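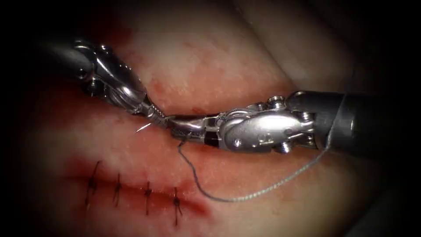 3.2 Needle handling and thread control

Figure 3. Curved needle and thread at the tips of the two instruments. The sutured part of the incision is at lower left.

The closures were scored from the moment the needle was first picked up until the last knot was cut. Each stitch was treated as one unit, and the data set holds 342 stitches in total. Two readers (Wendelin Schwaiger and Aranka Kiss) scored every stitch on the Astura sheet without seeing each other's marks. Where their marks differed by more than one point, they went over the stitch again together and agreed on a final score.

Four items on the sheet deal with the needle. The first is where along the curve it is held. The second is the angle at which the point goes into the tissue. The third is whether the wrist follows the curve on the way through, and the fourth is how the needle is picked up on the far side. Holding the needle too close to the point leaves too little length to come out of the far edge, and the operator then has to let go and start over. Holding it too close to the thread end makes it turn in the jaws when it meets resistance. Both faults were marked in the same column, with a letter to tell them apart.

The passing of the needle from one instrument to the other was scored on its own. With the jaw tips this close together (Figure 3), it can be hard to tell which pair has the needle, and the readers were told to leave the grip item blank in such cases and score it from the next clear view. Blank items were left out of the averages and were not counted as faults.

Thread control gave the widest spread of scores. Operators were asked to pull the thread through in a straight line away from the incision and to keep the loose end out of the way of the next stitch. A loop lying across the wound was marked as a fault only if the needle was then passed through it or if the operator had to stop to clear it. Thread was supplied by Gudeta and cut to 300 mm before the start of each closure. In the pilot round at Plevinside a longer piece had been used, and the operators there spent much of their time pulling slack.

Spacing between stitches was measured after the closure was finished. Measurements were taken along the incision from one entry point to the next, on the same side throughout. The distance from each entry point to the wound edge was also taken. We did not measure knot strength. The readers noted whether the edges met, overlapped or were left with a gap, and these notes are reported with the spacing results in Section 4.1.

One closure from the Clundis group was dropped because the thread broke at the second knot and the operator went on with a new piece. All other closures were kept, including those in which the needle was dropped and picked up again. A drop was marked once, on the stitch in which it happened.

Research > Wound Closure > Methods > Section 3.2

Contact the authors | Copyright Clundis, all rights reserved | Back to top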